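重复使用的器械，编号该刻在哪里

医院设备科和消毒供应中心之间有一个长期没有解决的问题：一件可重复使用的器械，从入库到报废，靠什么辨认它是哪一件。多数单位的回答是靠托盘标签和登记表。我的看法是，标识应当落在器械本体上，登记表只能作为索引。托盘标签描述的是一组物品的去向，组内任何一次调换都会使它失效，而调换在清洗、检查、重新配包的过程中每天都在发生。

先把几个概念分开。型号、批次和个体是三个层级。型号决定清洗参数和灭菌方式，批次用于召回，个体用于计次和追责。现行做法往往把三者压缩到一张标签上，结果是型号清楚，批次勉强可查，个体基本丢失。对于有使用次数上限的器械，个体丢失就意味着上限无法执行。
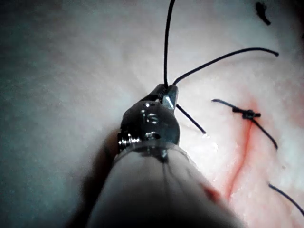 图片来源：Flornell 资料图库

金属腕部正面刻有“16”两个字符。两位字符不足以承担全院范围的唯一编码，但这类短标记有它的用处：工作人员在灯下可以直接读出，不需要扫码设备。完整编码可以由二维码承担，短标记负责人工复核，两者并存比单独依赖其中之一可靠。我不赞成为了节省刻印面积而取消可读字符。扫码枪故障时，只有二维码的器械等同于没有标识。

刻印工艺的争论集中在激光打标与机械压印之间。激光打标速度快，字形规整，缺点是参数不当时会改变表层状态，经反复清洗后可能出现局部腐蚀。机械压印对比度低，但深度有保证，磨损后仍可辨认。Ranby 院区曾对 662 件在用器械做过一次标识可读性核查，其中 13 件的字符已无法由人工读出，另有 5 件的编码与台账不符。前一个数字反映工艺，后一个数字反映管理。我认为后者更严重。读不出的器械会被挑出来，读得出但读错的器械会继续流转。

位置同样需要规定。标识面应避开关节、啮合面和夹持面，避开缝隙，同时在器械闭合与张开两种状态下都能看到。位置一旦选在曲率过大的部位，反光会使字符在某些角度消失，扫码成功率也随之下降。采购文件里通常只写“器械应有永久性标识”，对位置、字高、深度和验收方法不作要求。供应商按各自习惯处理，到了院内便形成多种规则并存的局面。

耗材与练习用品是另一类。它们不进入灭菌循环，却占用同一套库存系统。

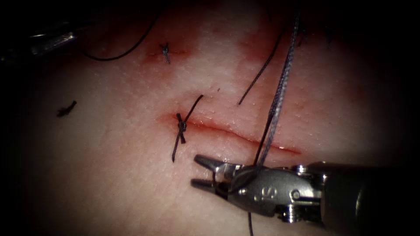 组织垫切口左端的一处间断缝合，黑色缝线。

对这类物品要求个体编码没有意义，批次编码就够了。问题在于许多库存软件只提供一种建档模板，管理员为了通过必填项校验，会给每件一次性用品填入虚构的序列号。这些序列号占用编码空间，也污染统计结果。Prorkbridge 的旧版系统就是如此，字段设计者显然没有区分可重复使用与一次性使用两种生命周期。解决办法并不复杂：建档时先选择生命周期类型，再由类型决定必填字段。新系统上线前应当清理旧数据，把虚构序列号整体作废，不要逐条迁移。

计次规则也应写清楚。目前至少存在三种口径：按出库次数，按灭菌循环次数，按实际使用次数。三者的差值来自备而未用的器械。一件器械随包出库，未使用，返回后仍需重新处理，它的使用次数没有增加，但清洗和高温带来的损耗已经发生。对以刃口磨损为主要失效形式的器械，应按使用次数计；对以密封件、涂层老化为主要失效形式的器械，应按灭菌循环计。只设一个上限，例如统一规定 500 次，在管理上方便，在工程上站不住。上限应当来自制造商的验证资料，没有资料的，应当要求制造商补充，医院不宜自行推定。 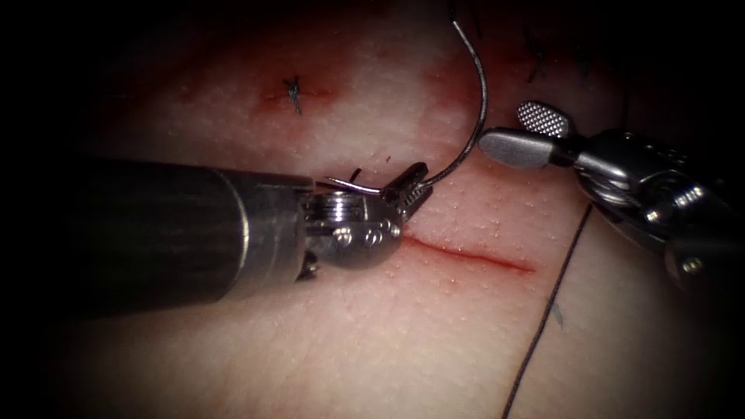
Sfeir，2022年5月23日

反对本体标识的意见主要有两条。第一条是成本。逐件刻印需要设备、工时和停用时间，存量器械尤其麻烦。这一条成立，但可以分期处理：新购器械由供应商出厂时完成，存量器械在送修或磨刃时顺带完成，剩余寿命不长的不再补刻。按这个顺序，停用时间基本被现有的维护窗口吸收。

第二条是标识可能影响保修。部分合同写明，未经许可对器械表面进行加工即视为放弃保修。这一条款有合理成分，制造商无法为院方的打标参数负责。因此更应在采购阶段谈定标识要求，把责任留在制造端。合同签完再补，谈判余地很小。

至于无线射频标签，我持保留态度。它能解决批量读取，也能减少清点时间，但标签本身要经受同样的温度、压力和化学清洗，封装失效后产生的缝隙又成为新的清洗难点。在体积较大的容器和托盘上使用没有异议，用在细小器械上还需要更长的观察期。

院内可以先做一件小事，把现有台账中的型号、批次、个体三个字段拆开，看看个体一栏有多少是空的。Sfeir 的供应中心计划在九月完成拆分，届时再决定打标设备的配置。数据没有拆开之前，讨论买哪一种打标机为时过早。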